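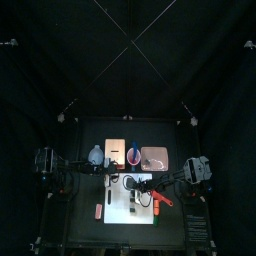
Pluvard Folding Stool, two months in

I have reached the age where I sit down to do things I used to do standing up, and I have been buying stools accordingly. The Pluvard is the third. The first pinched my thumb and the second went to my brother-in-law, who had it coming.

It weighs very little, folds flat enough to slide behind a door, and stands 610 mm high when open. I measured it, having been lied to by stools before. The maker lists the same number, so full marks for candor.

Setting it up

You pull the legs apart until something clicks. The leaflet takes 10 steps to say this, two of them warnings about children. My first try took nearly 10 minutes, most of them spent on a plastic tie that I believe was meant to outlive the stool.

The click matters. Without it the stool will hold you just long enough for you to relax. Myrtle Dvorak borrowed mine for an afternoon of shelling peas and reports that she "found out about the click," and would not go into detail.

Sitting on it

The seat is a shallow dish, comfortable for about as long as it takes to mend a lamp. After that you begin to notice the rim, and a little later the rim is all you can think about. A folded towel helps. The Pluvard people sell a cushion for this, at a price that made me go and find a towel.

It doesn't wobble on tile or wood. On my porch, which slopes, it sits at the same angle as everything else out there, me included.

The feet are soft rubber and leave no marks. One came off in the second week. I wrote to the company and got a friendly reply from a Sohail Abbasi, and then an envelope with four new feet in it — so I now own more feet than the stool can use.
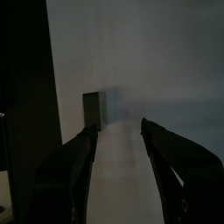 Against the Wihongi

The Wihongi costs more and has a padded seat, and you can stay on it through a whole ball game. It also folds into a shape like a dead crab and won't go behind any door in my house. For long sitting, buy that one. For changing a bulb's worth of sitting, the Pluvard does fine and looks less like it belongs in a clinic.

Would I buy it again? Probably, in the gray. Mine is a shade the box calls "oat," and it shows every thumbprint. Four stars, with one held back for the rim.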